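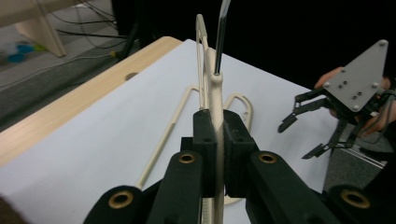

Irport · Arbeitsgruppe Geräuscherkennung · Testtagebuch

11. Juli 2024

Um zwanzig nach fünf hat mir die Uhr am Handgelenk mitgeteilt, dass ein Baby weint. Ich habe kein Baby. Ich habe einen Kühlschrank, der beim Anlaufen einen Ton von sich gibt, den ich ohne Hörgeräte nicht höre und mit Hörgeräten bisher für ein Problem der Nachbarn gehalten habe. Flosono hält ihn für ein Baby. Ich bin aufgestanden, habe den Kühlschrank geöffnet, ihn angesehen, die Tür wieder zugemacht und bin ins Bett zurückgegangen, und ich schreibe das nur auf, weil Lụa Cù gesagt hat, wir sollen alles aufschreiben.

Für die, die erst jetzt mitlesen: Flosono ist die App, die auf dem Telefon liegt, den ganzen Tag zuhört und bei bestimmten Geräuschen die Uhr vibrieren lässt. Klingel, Rauchmelder, Wasserhahn, Mikrowelle, Hund, Baby, Klopfen. Für Leute wie mich also, rechts hochgradig, links an Taubheit grenzend, die ihre Geräte abends auf den Nachttisch legen und danach in einer sehr friedlichen Wohnung leben. Zu friedlich, findet meine Schwester, die letzten Dezember eine Dreiviertelstunde vor meiner Tür gestanden hat. Sie hatte Suppe dabei. Die Suppe wird bis heute erwähnt.

Vibrationsmuster, Stand heute früh: Klingel zweimal kurz, Rauchmelder durchgehend, Baby dreimal lang, Mikrowelle einmal kurz. Klopfen ist einmal kurz mit Nachzittern. Den Unterschied zwischen Mikrowelle und Klopfen erkenne ich im Sitzen, im Gehen nicht. Beim Zähneputzen erkenne ich gar nichts, weil die elektrische Zahnbürste selbst vibriert und mein Arm dann zwei Herren dient. Heute habe ich beim Zähneputzen die Wohnungstür aufgemacht, mit Schaum am Kinn. Draußen war niemand. Immerhin war die Hausordnung neu ausgehängt.

Frühstück. Toaster: nicht erkannt. Wasserkocher: als Wasserhahn erkannt, das lasse ich gelten, es ist ja dieselbe Familie. Der Löffel im Müsli wurde zweimal als Klopfen gemeldet. Wenn ich schneller esse, bekomme ich offenbar Besuch.

Bei der Mikrowelle war ich heute gründlich. Sie piept am Ende fünfmal, und Flosono meldet jedes Piepen einzeln. Man steht also mit der Schüssel in der Hand da und wird weiter darüber unterrichtet, dass sie fertig ist. Ich habe das Telefon auf die Fensterbank gelegt, dann auf den Esstisch, dann in den Flur. Vom Flur aus kam nur das erste Piepen durch, und das wäre die ideale Einstellung, wenn ich bereit wäre, mein Telefon dauerhaft im Schuhregal zu halten.

Mittags Besprechung mit der Gruppe, per Video, mit Untertiteln. Die Untertitel sind ein eigenes Kapitel. Ebuka Nnaji hat von der »Empfindlichkeit der oberen Frequenzbänder« gesprochen, und auf meinem Bildschirm stand »Empfindlichkeit der oberen Frühstücksbänder«. Ich habe genickt. Man nickt als Schwerhöriger überhaupt viel zu viel. Ich habe auf diese Weise schon einem Segelkurs zugesagt.

Kiều Vũ hatte die Auswertung dabei. Seit Beginn des Tests hat mein Telefon 1093 Meldungen abgesetzt, davon waren 818 richtig. Der Rest ist Kühlschrank, Müsli und ein Gewitter, das als Hund durchging. Kiều findet das Ergebnis ermutigend. Ich finde, dass es auf die Sorte ankommt. Wenn die App zehnmal behauptet, es klopfe, gehe ich beim elften Mal nicht mehr hin, und dort steht dann die Schwester mit der Suppe. Umgekehrt hat sie die Türklingel bisher kein einziges Mal verpasst, das will ich gerecht vermerken, auch wenn es heute schwerfällt, weil ich seit zwanzig nach fünf wach bin.

Lợi Ông hat gefragt, ob man die Meldung »Baby« nicht einfach ausschalten könne. Kann man. In den Einstellungen, dritte Ebene, unter »Personen und Tiere«, und dann muss man bestätigen, dass man sich der Folgen bewusst ist. Ich habe den Satz zweimal gelesen. Er klingt, als würde man ein Sorgerecht abtreten. Lụa möchte aber, dass wir bis zum Ende des Tests alles eingeschaltet lassen, damit die Fehlalarme gezählt werden können. Also bleibt das Baby. Ich habe überlegt, ihm einen Namen zu geben.

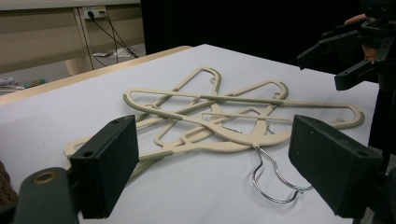
Nach der Besprechung dann der Teil, vor dem ich mich seit Tagen drücke: der Rauchmelder. Im Testplan steht »Auslösung per Prüftaste, aus jedem Raum, Türen geschlossen«. Das liest sich schnell. In Wirklichkeit steht man auf einem Küchenstuhl, drückt mit dem Besenstiel, das Gerät schreit, und weil ich ohne Hörgeräte teste, merke ich vom Schreien vor allem den Luftdruck und die Gesichter im Treppenhaus. Ich hatte vorher einen Zettel an die Haustür gehängt: »Heute Nachmittag Probealarm, bitte nicht die Feuerwehr rufen.« Der Herr aus dem zweiten Stock kam trotzdem hoch und hat etwas gesagt. Ich habe genickt.

Ergebnisse, für die Tabelle:

Küche, Tür zu: erkannt, sofort.
Wohnzimmer, Tür zu: erkannt, mit kleiner Verzögerung.
Schlafzimmer, Tür zu: erkannt, aber zuerst als »Vogel« gemeldet. Danach Korrektur auf Rauchmelder.
Bad, Tür zu, Dusche an: nicht erkannt.

Der Vogel beschäftigt mich. Ich stelle mir vor, wie ich nachts aufwache, auf die Uhr sehe, »Vogel« lese, lächle und mich umdrehe. Das habe ich auch so in den Bericht geschrieben. Khải Hầu, der die Modelle trainiert und der Einzige in der Gruppe ist, den ich noch nie habe lachen sehen, hat innerhalb weniger Minuten geantwortet: Die Reihenfolge liege daran, dass die App eine erste Vermutung schon anzeige, bevor sie sich sicher sei. Er wolle das für Alarme abstellen. Darunter stand: »Danke, das ist wichtig.« Von Khải ist das beinahe eine Umarmung.

Zum Bad hat er nichts geschrieben. Meine Meinung dazu: Wer sich unter der Dusche auf ein Telefon verlässt, das auf dem Bett liegt, dem ist mit Software nicht zu helfen. Es braucht dort eine Blitzleuchte, wie ich sie von meiner früheren Wohnung kenne. Fest an der Wand, hässlich, zuverlässig. Die alte Lichtsignalanlage war von Brukley und hat das ganze Badezimmer in eine Diskothek verwandelt, sobald der Postbote kam. Ich habe mich jahrelang über sie beschwert. Jetzt fehlt sie mir, und Ebuka sagt, eine Verbindung zu solchen Anlagen stehe auf der Wunschliste. Auf der Wunschliste steht bei uns vieles. Sie hat inzwischen eine eigene Wunschliste.

Am Nachmittag Spaziergang mit Einkauf, um den Betrieb im Freien zu prüfen. Dafür ist die App laut Beschreibung nicht gedacht, aber Menschen tun ja selten das, wofür etwas gedacht ist. Straßenbahn: Mikrowelle. Fahrradklingel: Türklingel, und das ist ein tiefes philosophisches Problem, zumal der Radfahrer ebenfalls der Ansicht war, ich solle Platz machen. Im Laden Hoàng an der Ecke, in dem ich seit Jahren meinen Tee kaufe, hat die Uhr an der Kasse durchgehend vibriert. Rauchmelder. Ich habe zur Decke gesehen, die Verkäuferin hat zur Decke gesehen. Der Scanner war es. Ich habe ihr erklärt, wozu die Uhr da ist, und sie wollte wissen, was so etwas kostet, für ihren Vater. Ich habe gesagt, es sei noch im Test. Sie hat auf die Uhr geschaut, die immer noch Feuer meldete, und gesagt, das sehe sie.

Akku: morgens voll, um sechs Uhr abends auf 12 Prozent. Zuhören macht müde, das kann ich aus eigener Erfahrung bestätigen. Wenn ich einen ganzen Tag mit Leuten gesprochen habe, liege ich abends auch bei ungefähr diesem Stand und möchte an die Wand. Als Einwand gegen die App ist das trotzdem ernst gemeint: Eine Nachtüberwachung, die vor der Nacht schlappmacht, muss tagsüber ans Kabel, und dann liegt sie eben dort, wo das Kabel ist. Bei mir ist das hinter dem Sofa. Dort gibt es wenig zu hören.

Kiều möchte außerdem, dass wir neue Geräusche anlernen. Man nimmt sie fünfmal auf und gibt ihnen einen Namen. Das Ziel der Gruppe sind 1000 Aufnahmen aus echten Wohnungen, ohne Studio, ohne Teppich an den Wänden. Ich habe den Kühlschrank angelernt. Fünfmal davorgesessen, auf dem Boden, das Telefon in der Hand, und gewartet, bis er anläuft. Er läuft nicht an, wenn man zusieht. Zwischen der dritten und der vierten Aufnahme ist so viel Zeit vergangen, dass ich die Garantiebedingungen gelesen habe, die unten auf der Rückseite kleben. Sie sind abgelaufen.

Mit Hörgeräten habe ich ihn dann auch selbst gehört — ein dünnes Jaulen, hoch, mit einem kleinen Schluchzer am Schluss. Ich muss der App etwas abbitten. Wenn ich nicht wüsste, dass es ein Kühlschrank ist, würde ich auch nachsehen.

Meine Schwester hat abends geklingelt, unangekündigt und angeblich zufällig. Zweimal kurz am Handgelenk, ich war in wenigen Sekunden an der Tür. Sie war fast enttäuscht. Keine Suppe diesmal, dafür Pflaumen. Wir haben gegessen und uns unterhalten, und die Uhr hat währenddessen viermal Klopfen gemeldet, weil sie beim Reden mit dem Finger auf den Tisch tippt. Ich habe es ihr nach dem vierten Mal gesagt. Sie tippt seitdem leiser, aber öfter.

Offen für morgen: Bad noch einmal ohne Dusche. Khảis neue Version einspielen, falls sie kommt. Lợi zurückschreiben wegen der Vibrationsmuster, ich bin dafür, dass Klopfen etwas ganz anderes bekommt, gern etwas Unangenehmes. Zettel von der Haustür nehmen. Beim Herrn aus dem zweiten Stock klären, wozu ich genickt habe.

Uhr lädt. Telefon liegt hinter dem Sofa.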